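Support > Sesness Hub > Connectivity > Ticket 1402

Reading time: 8 min

Guest rooms drop off wifi every night, front desk fine

Status: closed
Opened by: Solange Godoy
Assigned: Welington Frota

Opening message (Solange)

Hi – we run a small guesthouse, eight rooms over two floors. Sesness hub in the office closet downstairs, two Gultico repeaters upstairs, one at each end of the hallway. Since we swapped the internet line in June the upstairs rooms lose wifi at night. Phones still show full bars. Pages just don't load. Front desk is fine the whole time, so is the card machine.

Turning the repeaters off and on fixes it until the next night. I can't keep going up there at 11 pm in my slippers. Guests are leaving reviews about it. Please help.

Already tried:
- restarted hub
- restarted both repeaters, many times
- changed wifi password (bad idea, had to reprint all the room cards)
- called the line company, they say line is clean

Reply, Welington

Thanks Solange. Full bars and no pages usually means the phone is talking to the repeater fine but the repeater has lost the hub, or the hub isn't handing out addresses. Need a few things before I guess:

1. Hub page, Status, Devices. Whats the number next to "leases"?
2. Light color on each repeater while it's broken, not after restart
3. Did the line company leave their own box behind, and is it plugged into the hub?

Don't restart anything tonight until you have the light color. I know.

Reply, Solange

1. It says 47 of 50
2. Will look tonight
3. Yes there's a gray box from them. It's plugged into the hub. It also has its own wifi name which I never use

Log, Welington

47 of 50 with eight rooms is high. Pool set to 50, lease time set to seven days. Every guest who checks out keeps an address for a week after they're gone. Busy weekend, two phones and a tablet per couple, pool fills up. Front desk and card machine have reserved addresses so they never notice.

Doesn't explain why restarting repeaters helps though. Parking that.

Asked her to set lease time to 12 hours and pool to 150. Steps sent:

Hub page > Network > Address pool > Edit. End address .200. Lease 12h. Save. Wait for hub to come back, takes a few minutes, don't pull the plug.

Reply, Solange

Done. Took two tries, the first time it said "range overlaps reserved". Changed the start to .51 like it suggested and it saved.

Lights: hallway end by the stairs was green. The far end was blinking orange. Rooms 5 to 8 were out, 1 to 4 were OK. First time I noticed it's only half the floor! Benedito swears it used to be all of them.

Log, Welington

OK so two problems. Pool was probably the "all of them" one. Orange blink is lost uplink at the far repeater. Asked where exactly it sits and what's between it and the stairs one.

Reply, Benedito Toledo (same guesthouse, evenings)

Hi, Solange asked me to answer. The far repeater is in room 8, on the low shelf next to the bed, there was no outlet free in the hallway. Between that and the stairs there's the linen closet and the old chimney. I can move it but the cord is short. Signal in the app says 40 percent when it's working.

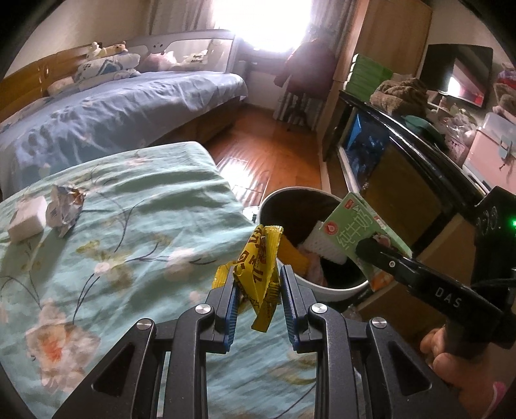

Also the line got slow again around dinner, don't know if thats related. The app showed the far repeater switching between channel 1 and channel 11 every few minutes. Is it supposed to do that?

Reply, Welington

No it isn't. Something is pushing it off its channel. Forty percent through a chimney doesn't leave it much room either.

Two things please:

- Turn off the wifi on the gray box from the line company. Sticker underneath should have the login. You want Wireless > Disable, leave everything else alone
- On the hub set channel to 6, fixed, not Auto

Then get the repeater out of room 8. Hallway is much better even if you need an extension cord. High up, away from the chimney. Door open or closed makes a difference too, thick old doors eat signal.

Reply, Benedito

Gray box wifi is off. Login on the sticker didn't work, had to call them, 25 minutes on hold. Channel is 6.

Ronaldo is coming to put an outlet in the hallway ceiling so no cord for people to trip on. Until then it's on top of the linen closet with an extension from room 7. App says 71 percent.

Log, Welington

Night one after change: no drop. Leases 22.
Night two: no drop. Leases 31, full house according to Solange.
Night three: drop at 11:04 pm, far repeater only. Back by itself at 11:06.

11 pm again. Same time she first reported. Something on a timer? Asked for the repeater log, and whether anything in the building is scheduled for 11.

Reply, Solange

Ok this is embarassing. The hallway lights are on a timer, they go down to the night lights at 11. I asked Ronaldo Trindade, who did our wiring, and he says the upstairs sockets on that side are on the same timer because of the old Christmas lights. Some of them anyway. Room 7 near the door is one. He thinks the one by the low shelf in 8 is another.

But then how does it come back on?

Log, Welington

Timer cuts, then a second setting brings the sockets back two minutes later. Repeater reboots. In the old spot it came up weak, grabbed whatever channel, never found the hub properly. That's why a manual restart "fixed" it, some of the time. In the new spot it recovers without help. Nights one and two the timer was probably off, Solange confirms Ronaldo had the breaker panel open those days.

Fits everything. Good enough for me.

Fix: new hallway outlet goes on the always-on circuit. Ronaldo informed.

Reply, Solange

Outlet is in. Repeater is up on the ceiling. Five nights, no drops, no slippers. Light is green at both ends. Madalena in room 6 is a long stay and works nights on video calls, she says it's the first week she hasn't used her phone data.

Can I put the lease time back to seven days? One guest says he has to sign in again every day.

Reply, Welington

Leave the pool at 150 and try 24 hours. Don't go back to seven days. If he still gets asked to sign in, have him turn off "private address" for your network on his phone.

Keep the gray box wifi off. They sometimes turn it back on with an update so check it once in a while.

Closing. Reopen if it comes back.

Closed August 31, 2025

Related tickets
Repeater blinks orange after power cut
"Range overlaps reserved" when saving address pool
Gultico repeater changes channel by itself
Card machine offline after line swap
How to set a fixed channel on the Sesness hub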